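# Kitico、卓上清掃作業向けロボットハンドの導入計画を公表 先行2台、本格調達は10月に判断

22/01/2021

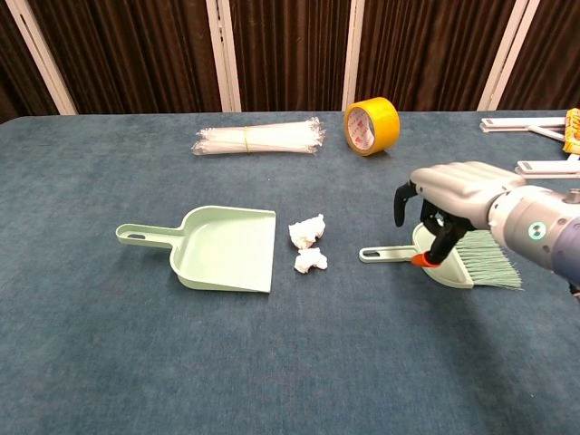 卓上清掃の作業。ミントグリーンの小型ほうきの柄に指をかけるロボットハンド。左は別のちりとりと丸めたティッシュ2個。

施設管理用機器の設計・保守を手がけるKiticoは、卓上の軽清掃と小物の片付けを対象とするロボットアームおよび多指ハンドの導入計画を公表した。第1期として評価用のアーム・ハンド一式を2台調達し、検証結果に基づいて第2期の台数と予算を10月に決定する。第2期の上限は17台とし、第1期の2台はこれに含めない。

対象作業は、ほうきとちりとりを用いたごみの回収、包装済み消耗品の移動、テープ類の定位置への返却である。専用の清掃ユニットをアーム先端に取り付ける方式は採らず、市販の手工具をハンドで把持する方式を前提とする。工具交換装置の購入が不要となり、工具の破損時にも現場の在庫で置き換えられる点を評価したという。一方で、柄の形状や太さの差をハンド側で吸収する必要があり、把持の再現性が選定上の主要項目となる。

## 調達の区分

計画では費用を、機器本体、設置、消耗品、保守の4区分で管理する。機器本体にはアーム、ハンド、制御装置、非常停止系を含む。設置には架台、電源工事、安全柵または区画表示、床面の水平調整を計上する。従来の社内見積もりでは架台と安全対策が機器本体に含まれる案件と別計上の案件が混在しており、拠点間の比較が困難だった。今回から別計上に統一する。

ハンドの指先部品は消耗品として扱う。樹脂製の柄を繰り返し把持する作業では指先表面の摩耗が把持力の設定に影響するため、交換周期を稼働時間ではなく把持回数で定める。第1期では把持400回ごとに指先の外観と摩擦の状態を点検し、交換の要否を記録する。予備品は各台につき指先一式を常備し、発注点は第1期の記録から算出する。

アームとハンドは単一の供給元に限定しない。第1期の見積依頼先はTistellとUrbanの2社で、いずれにもアーム単体、ハンド単体、組み合わせ一式の三様の価格提示を求めた。手首フランジの寸法、通信方式、ケーブルの取り回しについては共通の回答様式を用い、異なる供給元の機器を組み合わせた場合に追加で必要となる変換部品も見積もりに明記させる。変換部品の納期が本体の納期を超える構成は、価格にかかわらず第1期の対象から外す。

## 評価方法

評価は布張りの作業台上で行う。柔らかい表面では工具が沈み込み、ちりとりの先端と台面との間に隙間が生じやすい。硬質の天板のみで取得した結果を現場に適用した場合、回収率を過大に見積もるおそれがあるため、条件の厳しい側を基準に採用した。硬質天板での試験は参考値として別に記録する。

試験は1条件につき100回とする。各回の開始時に、工具と対象物の位置および向きを所定の範囲内で変更する。判定項目は次のとおり。

- 工具の把持の成否、および作業中の持ち替えまたは滑りの有無
- 対象物がちりとりに収まったか
- 作業台上の他の物品への接触
- 工具を所定位置に戻すまでの所要時間
- 人の介入を要した場合の理由と復旧時間

ほうきとちりとりは、重ねて置いた状態と離して置いた状態の両方を試験する。重ねた状態からの取り出しでは、ほうきの柄を把持した際にちりとりが連れて動く事象が想定される。把持に失敗した試行も除外せず、再試行で成功した場合は初回の失敗と併記する。成功率は初回成功のみで算出し、再試行を含む値を調達判断に用いることは認めない。

丸めた紙類は形状が一定せず、掃き動作の途中で転がる方向も変わる。このため対象物の種類別に結果を集計し、平均値のみの提出は不可とした。透明な包装材で覆われた物品についても、反射や包装の変形が認識に与える影響を確認するため、独立した区分を設ける。

## 保守契約と所有形態

第1期の2台は購入とし、賃借は選択しない。分解点検や指先材質の変更を自社で行う予定があり、賃借契約では改造の範囲が制限されるとの判断による。第2期については購入と賃借の双方で見積もりを取得し、保守費、予備品、返却時の原状回復費を含む総額で比較する。機器本体の単価のみを根拠とする稟議は受理しない方針である。

保守業務はVotoに委託する方向で協議している。契約案では一次対応を遠隔診断とし、復旧しない場合に現地対応へ移行する。制御ソフトウェアの更新は、更新前の動作データと設定値を保存したうえで実施し、旧版へ戻す手順を契約書に添付する。ハンドの関節部とケーブルについては、通常摩耗と過負荷による損傷の切り分けが争点になりやすく、Kiticoは判定基準の明文化を契約締結の条件に挙げている。

操作担当者の教育費は設置区分に計上する。内容は非常停止と復帰、手動での退避、指先交換、作業台の初期配置の四項目で、動作プログラムの作成は含まない。プログラムの変更は当面、設計部門に集約する。

## 第2期への移行条件

第2期への移行は、初回成功率、介入頻度、消耗品費の三指標で判断する。各指標の基準値は見積依頼先に開示していない。いずれかが基準に達しない場合は台数を減らすか、対象作業を小物の移動に限定して再評価する。ほうきを用いる作業のみが未達となった場合には、柄に後付けする把持補助具の採用も検討対象となるが、補助具の費用は機器本体ではなく消耗品区分に算入する。

架台の設計は第1期の評価と並行して進める。作業台の側方からアームを差し入れる配置を標準とし、作業者が正面に立つ余地を確保する。後方に間仕切りやカーテンがある区画では、アームの可動範囲に布が入らないよう設置前に離隔を測定する。標準配置に適合しない拠点は個別見積もりとし、第2期の台数枠には算入するものの、予算は別途申請とする。

第1期の機器仕様は見積回答の受領後に確定する。金額および納入先の拠点は公表していない。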